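Capítulo 5
El envase y la compra por impulso

Al terminar este capítulo, el alumno podrá distinguir entre envase primario y secundario, y explicar cómo influye el formato individual en el precio por kilo.

Una bolsa pequeña de aperitivos cuesta poco, y por eso se compra sin pensar. El precio por kilo suele ser otra cosa. En el supermercado Dumdale, una bolsa familiar de 300 gramos y una caja de raciones individuales ocupan el mismo estante, pero la segunda sale casi un 21 % más cara a igual peso. La diferencia paga material, impresión y transporte de aire.

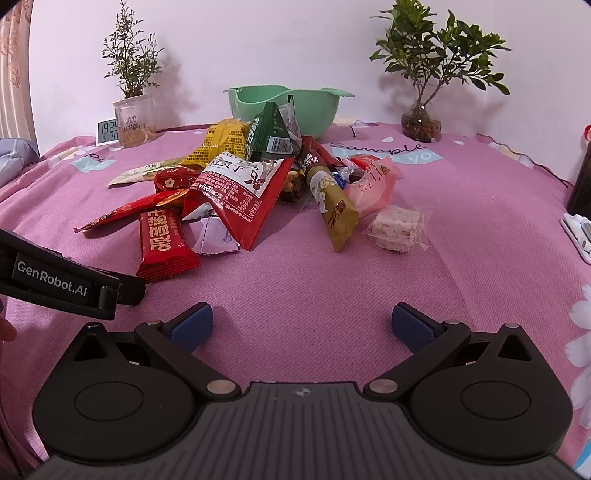
Según Ailbhe Doherty, esa cuenta olvida lo principal: quien compra raciones pequeñas paga también por no comerse la bolsa entera, y a muchas familias les compensa. Brendan Geraghty no lo ve así y sostiene que se acaban abriendo dos.

Ambas posturas se retoman en el apartado 5.3 con los datos de la encuesta de Bokska, hecha a 436 hogares en noviembre. Antes conviene fijar algunos términos —envase, embalaje, unidad de venta— que en el habla corriente se confunden.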